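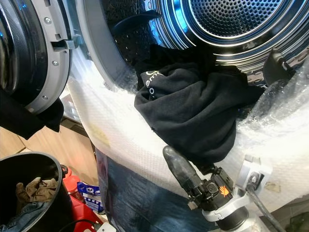 How do you get more iron into a toddler who won't eat meat?
Serve plant foods that have iron in them (beans, lentils, tofu, fortified cereal) along with something high in vitamin C, like strawberries, oranges or bell pepper, and keep cow's milk to sensible amounts so it doesn't crowd out the food.

OK, I've been wanting to do a thread on this for ages. I'm a dietitian, I work mostly with kids from one to five, and iron is hands down my favorite thing to talk about. Buckle up!

First, the number. Kids from one to three need 7 mg of iron a day. From four to eight it's 10 mg. For a person who weighs less than a big dog that is a lot of iron, and it's why we fuss over it so much in the clinic.

There are two kinds in food. Heme iron comes from meat, poultry and fish, and the body takes it up easily. Non-heme iron is in plants, eggs and fortified foods, and it needs more help. Vitamin C is the help!! Same meal, same plate if you can.

Pairs I love:
black beans + salsa
iron-fortified oatmeal + strawberries
lentil soup + a squeeze of lemon
tofu + thin strips of red pepper
hummus + orange segments on the side (yes they will dip the orange, let them)

A small amount of meat or fish in a meal also helps with the iron from the plants in it. So a spoonful of ground beef stirred into a pot of beans is doing more than it looks like. Great trick for a kid who'll only put up with a little.

Now milk. I like milk! But I see plenty of toddlers drinking far more than they need, and then they're full at dinner and everyone is upset. Two cups a day is plenty for most of them. Three is where I'd start asking questions. Cow's milk has hardly any iron in it.

What works for a lot of families is moving milk to the meal and offering water in between. Expect a few cranky days. Senyo Akolgo, who runs the parent group I talk to in February every year, told me his son protested for one whole weekend and then asked for seconds of chili. 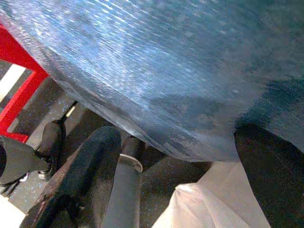

Spinach, then, which everybody asks me about. It does have iron, but it also has compounds that hold on to a lot of it, so your kid gets less than the label makes you hope for. Still a lovely food! Just don't hang your whole plan on it.

Better bets if you want green things: peas and broccoli. Broccoli brings its own vitamin C, so it's a nice one to put next to beans or eggs. Frozen is every bit as good, and so much easier on a tired evening.

Blackstrap molasses comes up too. Amounts vary a lot from jar to jar, so read the label. A teaspoon stirred into oatmeal is fine and tastes like gingerbread. (No honey under one, as always, but that's a different thread.)

My lazy lentil patties, which Orsolya Szekeres from our front desk asks me to post every single time:
1 cup cooked red lentils, drained well
1 egg
1/3 cup iron-fortified baby oatmeal, dry
grated carrot, a handful
pinch of cumin
Mash, shape small, fry in a little oil until brown on both sides and cooked right through.

They freeze great. I do a double batch, lay them flat on a tray, then bag them up once they're hard. If the mix is too wet, add more oatmeal a spoon at a time. Serve with tomato sauce for the vitamin C. Mine also get eaten cold in the car.

If your kid spits one out, that's fine. Put a patty on the plate another day, next to something they already like, and don't say a word about it. Some kids need to meet a food ten or fifteen times before they'll swallow any, and touching it counts as progress in my book!

Signs to bring up with the doctor: looking pale, being tired all the time, poor appetite, wanting to chew ice or eat dirt. Plenty of kids with low iron show none of these, so if the diet is narrow or the milk is heavy, ask anyway. It's a simple blood test.

Please, please don't start iron drops on your own. Too much iron is dangerous for small children. If the doctor prescribes them, stick to the dose you were given, don't give them with milk, and store the bottle up high and locked. Same goes for your own prenatal vitamins!

Someone will ask about cast iron pans. Cooking acidic food like tomato sauce in one does add some iron. How much depends on the pan, the food and the time, so I treat it as a bonus.

And tea. In a lot of homes the little ones get a sip of whatever the grown-ups are having (mine did, at my mother's). Black tea with meals gets in the way of non-heme iron. I'd skip it for toddlers altogether.

Carla Rawashdeh asked in my replies whether eggs count. They do, though the iron in them isn't taken up very well. Scrambled with diced tomato is my pick. Delali Tsikata wants to know about peanut butter: a little iron, lots of energy, spread it thin so it's not a choking risk.

I'm doing a free talk on all of this at the Plodcombe library, May 23, 2019. There's room for 40, kids welcome, and I'll be bringing patties. Temitope Isah is doing the part on reading cereal labels and she is SO good at it, I learned things.

Last one for tonight. If you've got a bean dish your toddler eats happily, reply with it, I want every one of them. My recipe folder is at 244 and I still get bored by Thursday-style leftovers. Black bean brownies already tried, two thumbs up from the three-year-old, one from me.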